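Pleltska community pantry and repair room
Progress report to the Rocha Fund, second half of the grant year
Prepared by Silvana Medeiros, program coordinator

Hi Aparecida,

Thanks for being so patient with me on this one. I know you like these short, and I did try! The money side went to you in the spreadsheet, so I'll stick to what's been going on, what went well and where I'd do things differently.

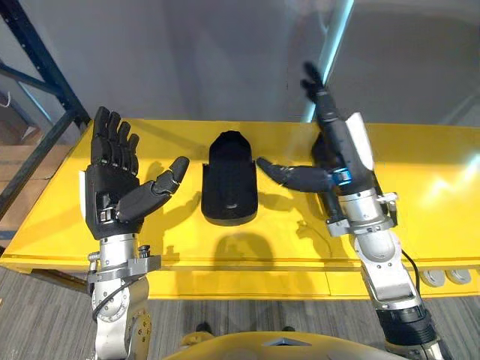
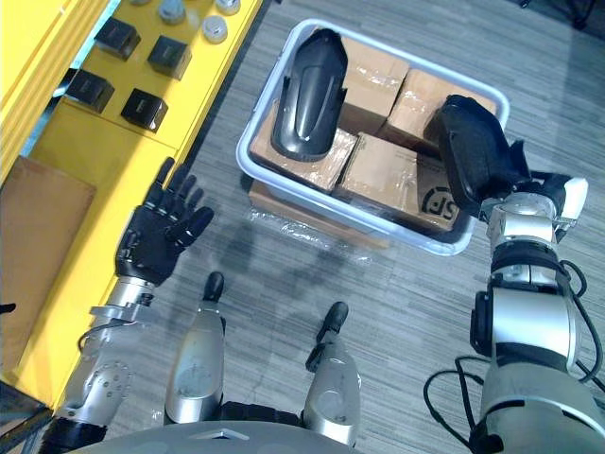
The yellow table, and the tub of packages beside the yellow shelving.

The big news is that the evening pantry is now a proper fixture. When you funded us we were opening in the mornings only, and plenty of people told us they were at work then and couldn't get here. So in April we shifted one session to a 5:30 start and kept it there. We handed out 542 hampers over the reporting period, and 106 households came to us for the first time. A lot of those new households turned up in the evening, often with kids still in school uniform, and more than one parent said they'd known about us for ages but could never make the hours work.

I'll admit the first few evenings were a bit of a mess. We ran out of bread before 6:15, the queue went past the front door and into the neighbour's driveway, and I had to go and apologise with a cake. We've since moved to a simple sign-in with half-hour slots. People can still just turn up, but the slots have taken the pressure off, and the neighbour has forgiven us (it was a good cake).

The repair room has been slower. You'll remember the plan was to run it every fortnight from the start, and we didn't manage that. We lost our sewing tutor to a full-time job in the first month, which was great for her and rotten for us, and finding someone else who could teach and not only mend took much longer than I'd budgeted for. It's now running properly. Zips and hems are the most popular by a mile, then lamps, then toasters. We turned away a ride-on mower.

Something I didn't see coming is how many people use both. They collect their groceries, wander through to see what's happening with the kettles and end up staying for a cuppa. I'd like to lean into that next year by lining up the hours properly, so the repair room opens half an hour before the pantry does. At the moment there's an awkward gap and people stand about in the car park, which isn't much fun in winter.

On suppliers - Alham has been terrific. They deliver the dry goods when they say they will, and they ring if something's short. Plivley, who do our fresh produce, have been patchier. There were 6 deliveries that came late or not at all, and we topped up from the contingency line each time. That's why that line looks so thin in the spreadsheet. I've had a good talk with them and they've agreed to a morning drop, and the last few have been on time. I'd still like your blessing to get a second quote, just so we're not stuck if it slips again.

A couple of things I need from you:

First, could we move the unspent tutor money (from those months without a sewing tutor) across to fridge repairs? The big upright one is making a noise like a tractor and the repairer reckons the compressor is on its way out. I'd sooner fix it now than lose a load of yoghurt in January.

Second, the original agreement has us reporting on the number of items repaired. I'm happy to keep doing that, but it doesn't tell you much. A person who learns to sew on a button counts the same as a person who has one sewn on for them. Could we add a line for people who did the mending themselves? We've already started noting it on the sign-in sheet, so there's no extra work at our end.

Still to come before the year wraps up are the hygiene refresher for everyone who handles food, new labels for the allergy shelf, and a winter clothing swap, which we'll run in the hall if the booking comes through. You'd be very welcome at the swap, and I can promise soup.

Ring me any time after 2 if you want to go over the fridge quote. Mornings are a bit hopeless with deliveries.

Cheers,
Silvana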